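Juna (sorting cell)

Juna is a bin-picking cell used at Clallwood, a toy returns warehouse in Gredel. It was brought in to take over the sorting of mixed returns, work previously done by hand by a team of 13. The company describes it as a relief from dull labor, a claim its sorters have disputed.
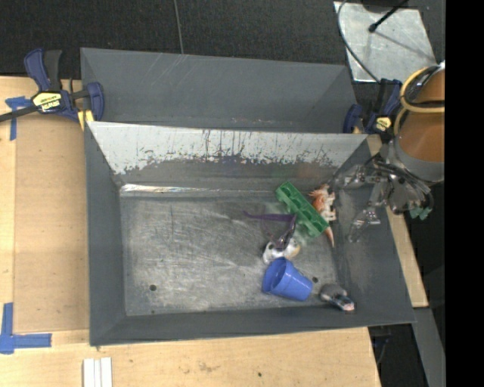
GREDEL, April. The cell's arm reaches into a gray metal bin to pick from small mixed stock, such as a plastic cup or a dinosaur figurine. Clallwood has published no error rate. Sorters now spend much of an 8-hour shift refilling bins and clearing stopped picks, at the same pay grade. Samira Hamdan, a shift lead, told a staff meeting that the job had become "waiting on the arm." Two sorting posts left vacant since the changeover have not been filled.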